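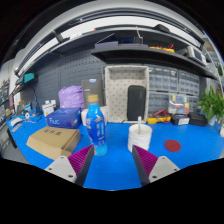
第3章 盤面の準備とコマの配置
「キルタイン」の盤を広げる前に、まずは机の上にゆとりをつくりましょう。青い作業マットを敷いて、その上に飲み物のボトルも白いカップも箱も一緒にのせたまま遊び始めたくなるお気持ちは、とてもよくわかります。赤くて平たい円盤がひとつマットにあるだけでも、盤の折り目は案外浮いてしまうものですから、盤の下になる場所だけは先に空けてあげてください。

1. 盤を開き、「トラルコム」の港が自分から見て左奥にくるように置きます。折り目が強いときは、逆向きに軽くそらしてなじませます。

2. 艦隊コマを6個ずつ配ります。2人で遊ぶ場合も数は変わりません。

3. 山札をよく切り、各自3枚引きます。残りは裏向きにして「エストン海峡」の横へ。

4. 資金マーカーを1,000の目盛りに合わせます。初めての方がいらっしゃる卓では、その方だけ一段上から始めていただいてもかまいません。

注意:艦隊コマの旗ざおは細いので、旗をつまんで持ち上げないでください。台座を持つ癖をつけておくと、長くきれいに使えます。
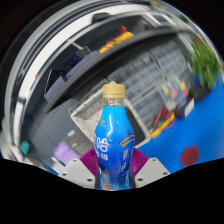 — 14 —

5. 天候カードを1枚めくり、全員に見えるように読み上げます。「凪」が出たら山札に戻し、もう一度めくってください。最初の手番から船が動かないのは、やっぱり少しさびしいですものね。

6. いちばん最近船に乗った方が先手です。どなたも思い出せないときは、じゃんけんでどうぞ。

メモ:飲み物は盤とは別の小さな台に置くのがおすすめです。盤の表面には薄い保護加工がありますが、折り目の部分までは届いておりません。ぬれてしまったらこすらずに、乾いた布でそっと押さえ、開いたまま一晩置いてください。

メモ:シナリオ「ラマーズの冬」では、手順4の目盛りを使いません。付属の得点表にある2,863点が両陣営の合計になるよう、表の左欄に従って振り分けます。半端な数字で面食らうかもしれませんが、12月の補給ルールと組み合わせると、これがちょうどよい勝負になるのです。

配置が済んだら、次章「最初の航海」へお進みください。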